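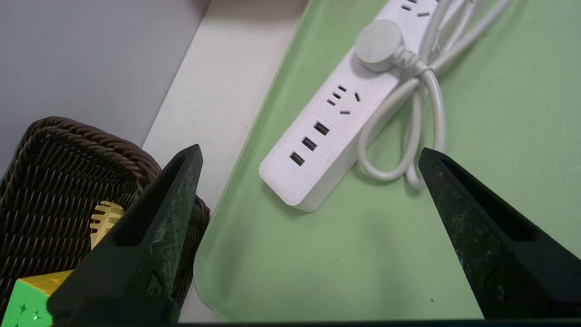
反射区の図は流派によって位置が異なるのに、どれを基準に比較するのか、とのご質問が9月の中間説明会で寄せられた。本事業では特定の図を正しいものとは扱わず、施術者が用いた図の種別を記録票に残したうえで、評価者間の一致度を調べる方針としている。以下、助成期間前半の進捗を報告する。

Cusow財団 御中
足部反射療法の評価に関する調査(Sudutia事業)進捗報告
2026年10月22日
Kioko補完療法研究室

1 参加者の登録
Barudportの協力施設2か所において募集を行い、83名から書面による同意を得た。妊娠中の方、足部に創傷のある方および抗凝固薬を服用中の方は、計画書の除外基準に従い登録していない。参加者には、本療法が疾患の診断や治療に代わるものではない旨を文書と口頭で説明し、通院中の方には受診の継続をお願いした。

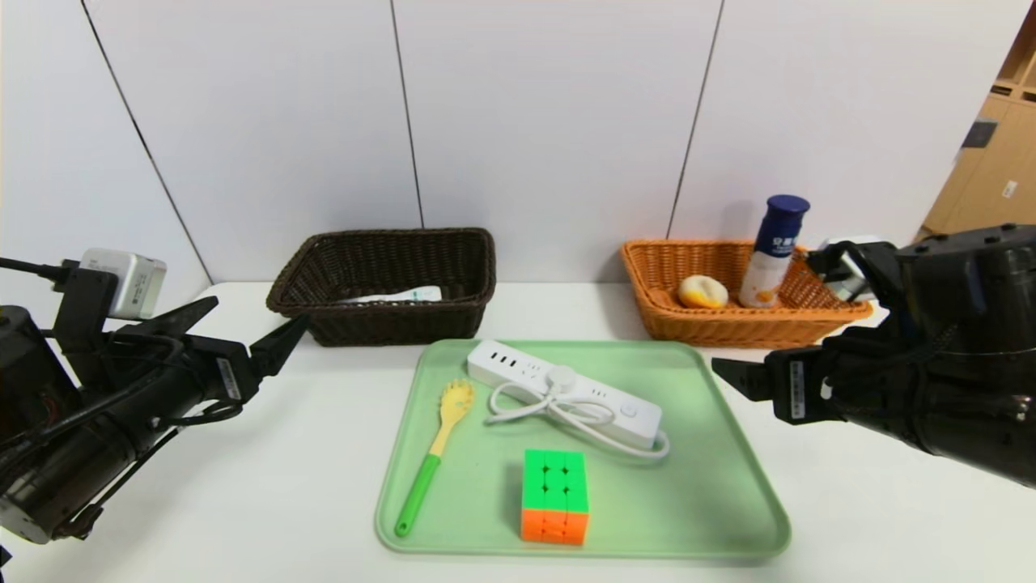
2 施術と評価
参加者を反射療法群と通常の足部マッサージ群に割り付け、各群とも12週間の施術を行う計画である。主要評価項目は自記式の睡眠質問票とし、集計担当者には割付を伏せている。足裏の所見から臓器の状態を推定できるとする主張については、別に一致度試験を設け、施術者が互いの記録を見ずに判定する手順を定めた。判定記録はこれまでに300件を回収し、入力と照合を進めている。 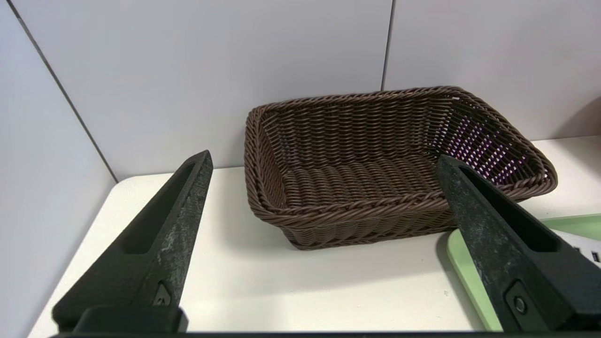

施術室の運用手順は、協力施設からの意見を受けて一部を改めた。タオルの取り違えを防ぐため、使用前と使用後の置き場を分け、容器の仕様も統一する。写真の焦げ茶色のかごのように側面が細かく編まれたものは通気の点で使用前のタオルに適するが、使用後のものには拭き取り清掃のできる蓋付き容器を充てる。改訂した手順書は両施設に配付済みである。

3 経費
質問票の印刷費が当初の見積りを上回ったため、消耗品費から3,000円を流用した。財団の規程が定める届出不要の範囲内であり、

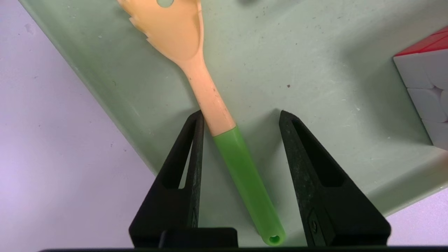 領収書の写しは会計報告書に添付する。その他の費目に変更はない。

4 今後の予定
残る判定記録の回収を終え次第、統計解析計画を確定し、解析に先立って財団へ提出する。両群に差が認められなかった場合も、結果はすべて最終報告書に記載する。一致度試験の集計表は、次回報告に添える予定である。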